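4.2 How mayors answer when the public types

Town halls held in an actual town hall have a built-in limit on vanity, namely the chairs. Online sessions have no chairs, and the mayors in our sample took full advantage. We collected transcripts of 170 streamed question hours from the municipalities of Skindau and Lurkenier, ending with the session of 10/22/21, after which Lurkenier changed its platform and lost its own archive. The transcripts contain 1,284 questions from residents. Of these, 542 got a reply that at least one of our coders was willing to call an answer.

Coding followed the scheme of Van Acker and Verstraete, with two changes. We merged "thanks the resident for the question" with "praises the resident for the question," as the coders could not tell them apart after the first week and had begun to argue about tone of voice. We also split "refers to ongoing talks" according to whether the talks could be found in any public record. Most could not. Disagreements went to a third coder, who sided with the more generous reading when in doubt and was in doubt often.

Questions on parking were answered most fully, down to the street and the side of the street. Questions on the budget were met with a vision. In Skindau, one resident asked in every February session what the digital services contract with Wummont had cost so far, and was told each time that the city was proud to be a place where such things could be asked. Mayors were far more at ease with technology as a theme than as an expense. The word "innovation" turned up in replies to questions about bus shelters, a school roof and a missing cat.
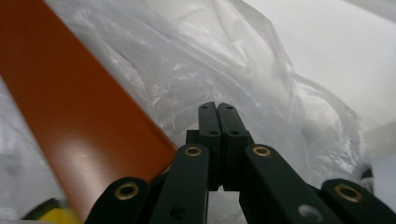
Figure 3. Hand-held gripper with its two fingertips together.

Posts about local tech drew fewer comments than plain notices about trash pickup, a gap that held in both cities and for both mayors. Dijkstra's measure of reply depth, which rewards follow-up from the official account, gives the trash notices a clear lead as well. We do not read much into the size of the difference, given that the Skindau account was run by two people and one of them seems to have liked trash.

Section 4.3 turns to the questions that were deleted.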